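Ondside box scheme to carry on through the winter
2019-09-26
By Zodwa Joubert

The Ondside veg box scheme is not closing. That's the short version, after a long meeting at Shabalala Hall last night and a lot of worried faces beforehand.

Members voted to keep weekly deliveries going until spring, with a price rise from next month and fewer drop-off points. The vote was 87 for, 26 against. More people turned up than there were chairs for, and the back row stood.

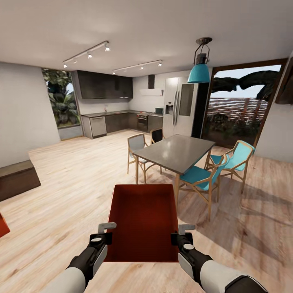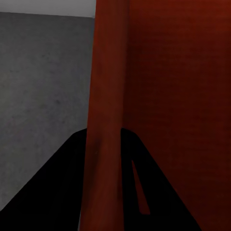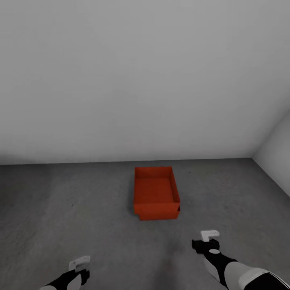
Computer-rendered views. A red box features in the first.

The trouble started in July, when the scheme's main grower, Skendier, gave notice on two of its fields. No carrots, no leeks, hardly any chard. Boxes got thinner and people noticed – 218 households were signed up at the start of the summer, and a fair few have paused their orders since then.

Ntombi Joubert, who runs the packing rota (and is my aunt, before anyone writes in), told the meeting the scheme was short by £2,038 for the year so far. Most of that went on buying in from the wholesaler to fill gaps. Diesel too. The van needed a new clutch in the spring and has not been right since.

"We can't keep buying onions at shop prices and selling them for less," she said. "I'd sooner put the box up a bit and have it worth opening."

So, what changes. A small box goes up by 50p, a large one by a pound. The Monday run stops altogether. Everybody moves to the Thursday run, and the stops at the old post office and the bowls club go. If you collected from either, you'll be moved to the hall unless you ask for somewhere else. Ask soon, the list is being redone this weekend.

Fruit bags stay as they are for now. Eggs are not certain.

Skendier will still supply potatoes, squash and cabbage from the fields it has kept. The rest is to come from Ikico, a smaller grower up the valley which has two polytunnels and has been selling mainly to cafes. They've agreed to supply salad, spinach and herbs through the winter, and beetroot while it lasts. Nothing signed yet, but both sides said last night that it was a matter of paperwork.

Not everyone was happy. There were sharp words about the lost stops, mostly from people at the top end of the village who don't drive and who reckon the hill is no joke with a large box in January. Fair point, and it got a round of applause. One man offered lifts on the spot. Someone else wanted to know why members weren't told about the shortfall in the summer, and the answer was that the books weren't done untill the end of August. That went down badly.

A proposal to drop the reusable boxes and go over to paper sacks was talked about for a good half hour and then put off. Boxes cost more and they don't come back. Sacks go soggy in rain. Please do bring yours back if there's a stack of them in the shed – any day, leave them in the hall porch under the cover.

There was also talk of a swap crate, where you leave the thing you never eat and take something else. Loud support for this. Swede was mentioned more than once. It will be tried from the first delivery in the new pattern and kept if it doesn't make a mess.

Deposits. Anyone who paused over the summer can start again without paying a second one. Anyone who wants to leave gets theirs back in full, but needs to say so in writing, and a note through the hall letterbox counts as writing. New members are welcome and there is no waiting list at the moment, which there has been for as long as I can remember.

The growers' open afternoon still goes ahead at the Skendier yard, with pumpkins for sale and soup if the stove behaves. Wear boots, the lane floods by the gate. Dogs on leads as there are sheep in the next field.

Packing help is needed too, early mornings, two hours at most and you get a free small box for it. Put your name on the sheet by the kitchen door.

Minutes of the meeting will be pinned up in the hall porch once they've been typed. Prices and the new list of stops go out in next week's boxes, on the green slip, so dont throw it away with the onion skins.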